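Merkcombe Household Food Waste Study
Interim report to the Bucur Fund
Prepared by Laurinda Antunes, 10/9/24

1. Status

Work is on schedule against the plan agreed in April. Recruitment is closed and the first round of diaries has been coded. The second round is in the field.

2. Recruitment and returns

We enrolled 100 households in Merkcombe and Mirnberg. Of these, 92 returned a complete first-round diary. The remaining eight returned partial diaries, which are held separately and are not included in the results below.

3. First-round results

The diaries contain 461 separate discard entries. Fresh fruit and vegetables make up the largest group, followed by bread and cooked leftovers. Entries for whole, uncut fruit are more common than the pilot suggested. The reason most often given is that the item was forgotten after being moved out of sight, usually to a refrigerator drawer or a closed cupboard.

Storage location was recorded for every produce entry. Items kept on an open counter were discarded less often than items kept in drawers, but the two groups differ in the type of produce and in how quickly it is eaten. We do not treat this as a finding until the second round has been coded.

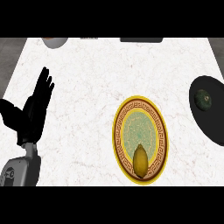
Figure 1. Lemon and avocado on a marble countertop (rendered).

4. Data quality

Two coders worked through the diaries separately. Agreement on the discard reason was 83 percent, which is below our target. Most of the disagreements involved the codes "spoiled" and "past date," and the codebook now has a rule for entries that mention both. First-round entries under these two codes will be recoded.

5. Budget

Spending is within the approved lines. The Trikadent kitchen scales were delivered late, and the freight charge was moved from equipment to field costs. No additional funds are requested.

6. Next period

Collect second-round diaries and complete the recoding. Draft tables will be sent to the Fund with the next report.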